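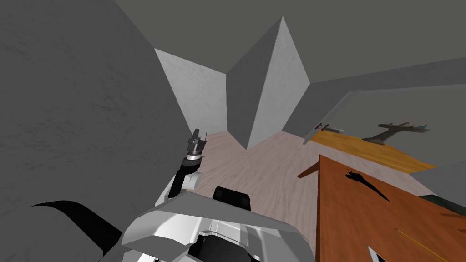

*White pillar and grey walls, computer rendering.*

**Multcombe Weavers — progress report on the beginners' loom program**
20 Aug 2020

You asked for a plain account of where the grant has gone since May, so I'll start with the part that went badly.

The rigid heddle looms were ordered from Ivard, who promised them in a fortnight and took seven weeks. When they came, the heddles were the wrong dent for the yarn we'd already bought. Ivard offered to swap the heddles. I offered to swap the yarn. In the end we kept both and changed the first project from a scarf to a set of tea towels, which suits the coarser sett and forgives nearly everything a new weaver does at the selvedge.

**Spending to date**

| Item | Budget ($) | Spent ($) |
|---|---|---|
| Looms and heddles | 4000 | 4000 |
| Yarn, cotton and wool | 2000 | 1640 |
| Printing of pattern sheets | 80 | 112 |

The printing overrun is mine. I left the colour setting on for a draft that was entirely in black, apart from one small blue arrow.

**Home kits**

With in-person classes off, the looms have gone out on loan with a wound warp, two shuttles and the pattern sheets. Warping at home was the sticking point I expected. People managed that. What they couldn't manage was the cardboard between the layers on the beam, and several warps arrived at the second video session with the tension of cooked spaghetti. The kit now has its own pre-cut strips and a sentence about them in capitals.

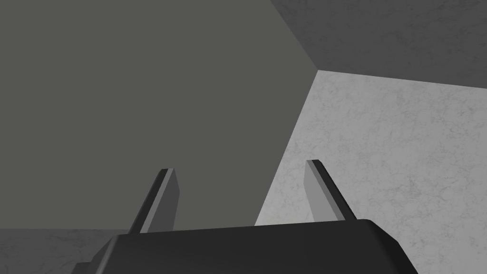 I've also rewritten the section on hemstitching, which three learners described, separately, as cruel. It now comes after the first towel is off the loom, as an optional extra, and a rolled and stitched hem is given as the respectable alternative.

**Dye workshop**

Still on hold. Wenach can let us have the outdoor sinks once their hall reopens, but won't name a month, and I've stopped asking weekly. The eucalyptus leaves are dried and bagged in my laundry, where they have improved the smell of the place considerably.

**Changes we'd like you to approve**

- Move the unspent yarn money to a second round of home kits, using the same looms.
- Cover the $32 printing overrun from the same line.
- Let the Olaniyan library display the finished towels in its front cabinet, in place of the exhibition we'd planned — they have offered the space free, provided nothing is pinned to the felt.

The second round can go out as soon as the looms are back and I've combed the lint out of them. A full set of receipts is attached, including the one for the arrow.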